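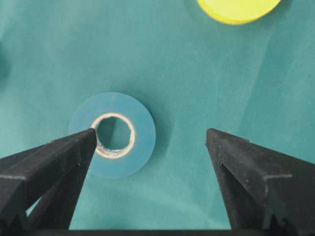 **CRAFTS & SEWING**

Right, hemming thread, as promised to everyone who asked about the curtains 🧵

**1/** The spare room curtains are finally up! Bought the fabric at the Norkosley market back when I had energy, then ignored it for ages.

**2/** Teal, by the way. I'd still paint the whole house teal if I could (I can't, we rent).

**3/** Finished drop is 224 cm. Measure from the pole and not the windowsill, and do it twice. I did it once. Guess how that went.

**4/** Blue tape is great for marking the fold before you pin, but try a scrap first in case it leaves a mark.

**5/** Jannik Hellwig asked what stitch I used. Blind hem, by hand, over 2 evenings and a lot of tea.

**6/** Next up, cushions! Any tips for piping, send them my way.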